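Bunder Clay and Cutter Set: a lot of box for a lump of clay

I bought the Bunder set in August, after Menaka Sultana lent me hers for an afternoon and I spent most of it picking pink crumbs out of a sweater. That should have warned me off. But my niece liked it, and the store had it marked down, so home it came.

What you get is soft modeling clay in several bright colors, plain metal ring cutters in different sizes, and a leaflet. The leaflet says the clay "wakes the hands." It does leave a slight film on them, if that counts.

The clay first. It's soft straight from the tub, softer than the Codano stuff we used before, which had to be kneaded for a good while before a child could do anything with it. If you have small kids or sore knuckles, that's worth something. The trouble is that very soft clay doesn't hold a crisp edge. Press a ring into it and lift, and the outline sags a little at the sides. You can get around this by flattening the piece more than you'd think and leaving it for 30 minutes before cutting, but the leaflet doesn't mention it and no six-year-old is going to wait that long.

Colors are strong. The pink is very pink. It also travels: I found it on a door handle, and a thin smear of it stayed on our board until I went over it with dish soap. The box says "wipes clean." With what, I'd like to know, since a damp cloth just moved it along.

Now the rings. I expected to dislike these and mostly don't. They're bare metal, without handles or plastic grips, so they'll do more than cut. Pushed in flat, one gives you a neat circle. Stood on edge, it works as a kind of stamp, and if the clay is thick enough it stays up by itself, so you can build little arches and gates. My niece ran a whole zoo this way. The downside is that the small ones are easy to lose and the rims, while not sharp, aren't comfortable to press down with a bare palm. I put a folded dish towel over the top when I'm cutting more than a few.

They don't nest as well as the box art suggests, either. Two of mine scrape against each other, and one had a slight flat spot when I unpacked it. I rolled it against the table edge until it was close enough to round. For a cheap set I'd shrug, but this one isn't priced like a cheap set.

Kalkidan Demissie, who teaches the after-school craft hour down the street from me, uses Gamage clay and a jar of mismatched cookie cutters, and her results look no worse than ours. She did borrow the rings and keep them for two weeks, so draw your own conclusions.

Storage is the weak point. The tubs have press-on lids that feel shut before they are. I lost most of a tub of yellow to this — it was crumbly at the edges by the next morning. A few drops of water kneaded in brought some of it back, though never to the softness it had at first. I now keep everything in a Lusex box with a proper clip lid, which I had to buy separately and which cost nearly as much as the clay refills do.

One more complaint, then I'm done complaining. The set has no mat and no board. The clay grips painted wood and lifts lint off a tablecloth, so you'll want something smooth, pale and easy to scrub underneath. A plain white cutting board does the job. Keep it for clay and don't put it back in the kitchen.

Clay pressed out, metal ring standing up in the pink one:
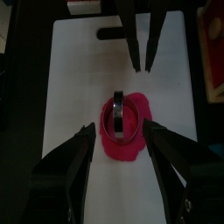
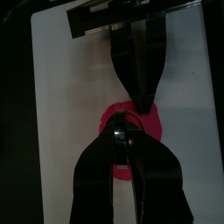

Can you use the rings with air-dry clay as well?

They work fine with it, and the cut edges come out cleaner than they do with the soft clay in the box. Dust the rim with a little cornstarch first, and wash and dry the rings before the clay hardens on them.

Would I buy it again? The rings, if Bunder sold them alone. The clay is pleasant and overpriced, and I'd get something firmer for any child old enough to want a clean shape. Three stars, and one of those is for the zoo.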